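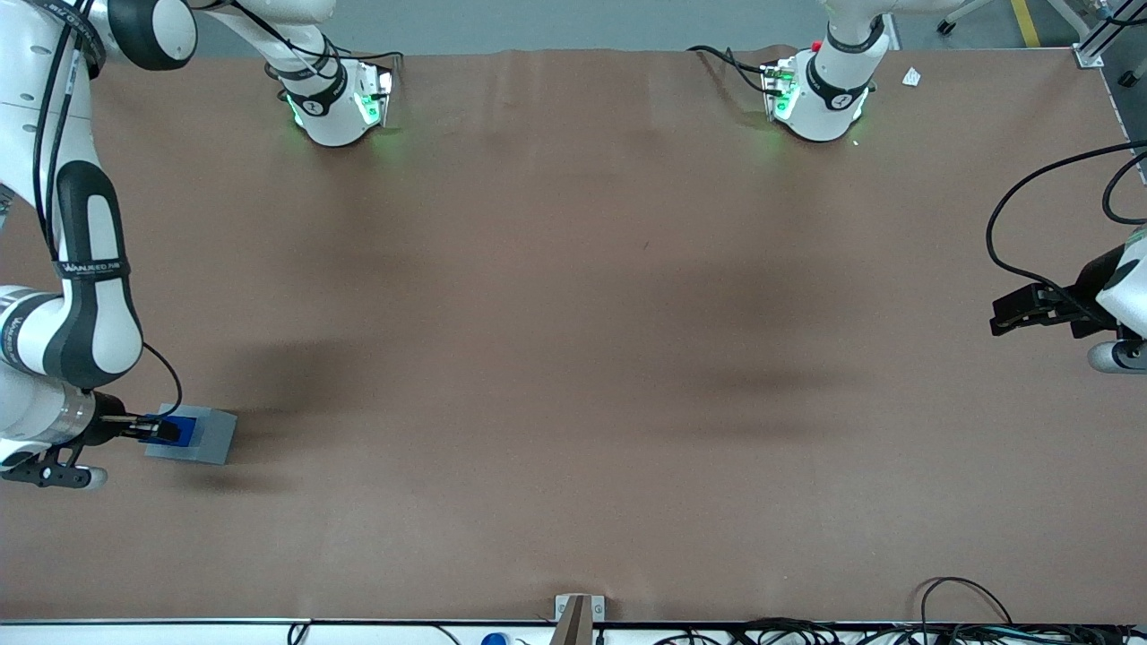
Minutes of the September meeting, Villca Auto Claims Users' Group

We got going at 7 and I took notes again, so blame me for the spelling. The notes from last time were passed without changes.

Rental car days. Most of the evening went on this one. Skustov has been cutting off rental coverage on the day the total loss offer goes out, whether or not the owner has taken it. One of our members got a bill for 195 dollars for the extra days and only heard about it from the rental desk! We agreed to write to Skustov and ask for 5 days after the offer is accepted. I'm drafting the letter and will send it round for comments – please be quick with them, I'd like it in the mail before the next meeting.

Storage fees. Kirnard (the tow yard out by the county road) starts charging as soon as the car comes through the gate, and the adjuster often doesn't show up for several days. We went back and forth over who ought to pay. My own feeling is that the insurer should, if the insurer is the one being slow, but a couple of people thought owners could do more to get the car moved early. Nothing decided. It stays on the list.

Stadance online form. Good news here. The upload page now takes repair estimates as well as photos, and you get a claim number on the screen when you finish. Write it down anyway, as the email with the same number can be slow (mine went to junk). The form still won't let you go back and fix a wrong plate number, so check it before you hit send.

Gap coverage handout. The new draft is better than the old one but too long, and I still got lost on page two. We voted on cutting it to a single page, 5 in favor and none against. I said I'd have a go at it.

Other business. Somebody asked if we could start earlier in winter. I don't mind either way, so we'll put it to a vote next time.

Still to do: letter to Skustov (me), handout (me again), call Kirnard for a printed list of their daily rates (no taker yet).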